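Writing the Rules for Hand-Held Gripper Work

Gwenllian Sayce maintains the recording standard at Grulterbridge. The current version runs to 27 rules, and she would like it shorter.

"Most of it is housekeeping," she says. "Markers clean, markers tight, both cubes in view before the operator starts. A cube with a bent corner gets replaced."

The rule that draws the most complaints concerns the idle hand. When one gripper works, the other stays raised, close to the body, with its marker cube exposed. Operators find it tiring. Sayce has kept it through two revisions -- tracking suffers when a cube drops out of sight, and the session then has to be repeated.

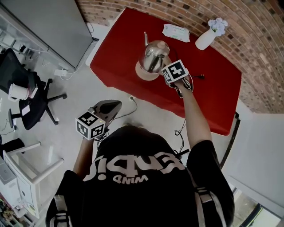

Kettles and cords

Appliances have their own section. Any kettle is used empty, and its cord must lie flat on the cloth, clear of the operator's reach. "I would ban cords if I could," Sayce says. "Povdale did, and then they had no kettles on a base."

Cables on the floor are harder. The standard asks for a check before each session, signed by the operator. In April she reviewed 800 recordings and accepted 749. Loose cables were not the main cause of rejection. Hurried grasps were.

The next draft will set a minimum pause before contact with a handle. Sayce has not settled on the figure, and the Räsänen office wants it left to the operator. She disagrees -- "If it is optional, it is not in the standard."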